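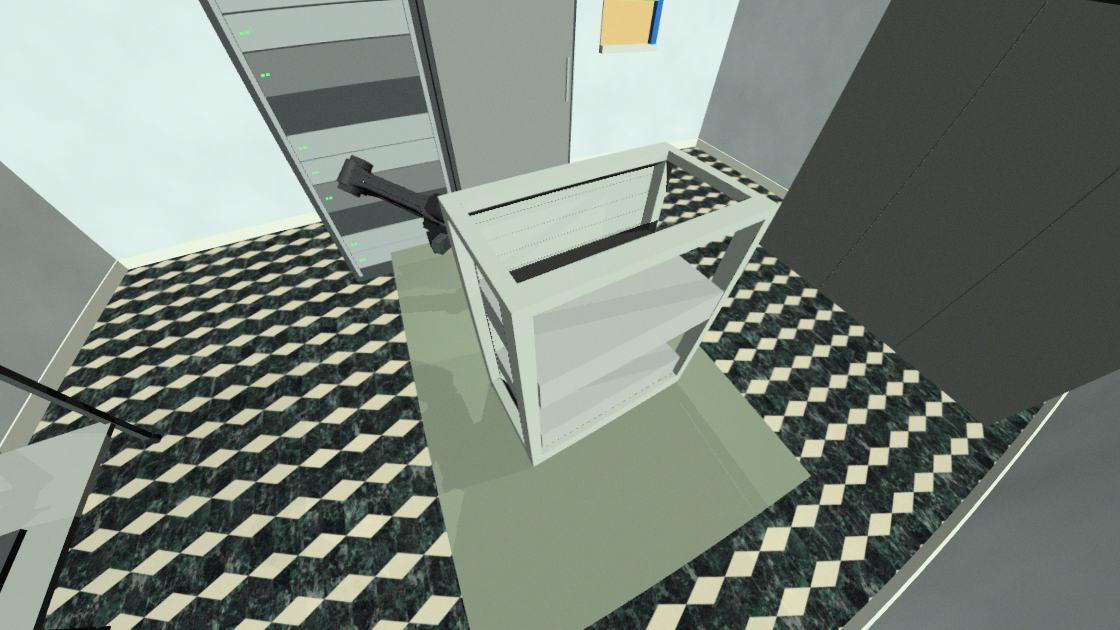
One respondent in the Farnport sample objected to the term itself: open storage, she wrote, is what people have before they can pay for doors, and a survey that treats it as a style will get the wrong answer.

Figure 1. Open shelving unit with a slatted top, an upper shelf and a lower shelf.

3.2 Storage type and retention

The objection bears on how the categories were set. We coded storage as open, closed or mixed, following the Hagedorn schedule, and recorded household income separately. Of the 2,953 items logged, those kept on open shelves were discarded or given away sooner than those kept behind doors. The difference held within each income band, though it narrowed in the lowest.

Two limits apply. First, items were logged by the residents themselves, and entries fell off after April. Second, the Kirnura buildings have built-in closets in every bedroom, so closed storage there is partly a property of the lease. Removing Kirnura from the model left the direction of the result unchanged — the interval widened, as expected with 9 fewer buildings.

Households with mixed storage behaved more like closed ones. We had predicted the reverse. Seasonal goods may explain part of this, but the schedule does not separate them from other goods kept for more than 20 weeks.

Reading time: 3 min

Related items
Closet Depth and Lease Length in the Tremex Rental Survey
Self-Logged Inventories: Problems of Attrition
The Hagedorn Schedule, Revised Coding Notes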